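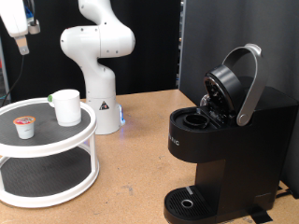

Night bus to Prornesar hospital will run again from May

The night bus between Mollel and the hospital in Prornesar will come back in May, after a break of two winters. The bus company Palto confirmed the new timetable this week. There will be 4 departures each night, the first at 22.40 and the last at 04.15, and the line keeps its old number, 335.

The route was closed when Palto lost two drivers and could not find new ones for the late shift. Until now, people who finish work at the hospital after eleven in the evening have had to take a taxi, ask a colleague for a lift or wait for the first morning bus. For those who live in the upper part of Mollel the taxi is expensive, and in the cold months it is often difficult to get one at all.

Snædís Thygesen, a night nurse on the children's ward, started to collect signatures last autumn. She left a list in the staff canteen and another one in the bakery by the Mollel bus square, and 224 people signed. "I thought it would be mostly nurses," she says. "But many were kitchen workers and cleaners, and also parents who had a child in hospital and wanted to sleep at home for a few hours."

The bus will follow almost the same way as before. It starts at the bus square in Mollel, goes down the school hill and along the river, and stops at the railway station before it reaches the main entrance of the hospital. The old stop at the swimming hall is taken away, as the pavement there is being dug up for new water pipes. Passengers from that area are asked to use the stop outside the library. On the way back the bus will also stop on request between the river bridge and the school hill, so that nobody has to walk the dark part of the road alone. Those who want to get off there should tell the driver when they get on.

A single ticket will cost the same as in daytime, and monthly cards are valid without any extra fee. It will not be possible to pay with cash on board after 22.00. Tickets can be bought in the machine at the railway station or in the kiosk at the bus square, which closes at 21.00. Dogs and bicycles may travel if there is room, but wheelchairs and prams go first.

Vsevolod Pavliuk, who is responsible for traffic planning at Palto, says that the company has now enough drivers for the whole year. Three of them have worked on the line earlier and know the road well in snow. "We will look at the passenger numbers after the summer," he says. "If the last departure is empty every night, we may move it to another hour, but we do not plan to close the line again."

The hospital has promised to put a lamp and a bench at its own stop before the first bus leaves. The shelter there was damaged by a storm and has been without a roof — a thing that many complained about already when the old line was running.

The full timetable will hang at all stops from the end of April. Printed copies can be picked up at the library in Mollel and at the hospital reception.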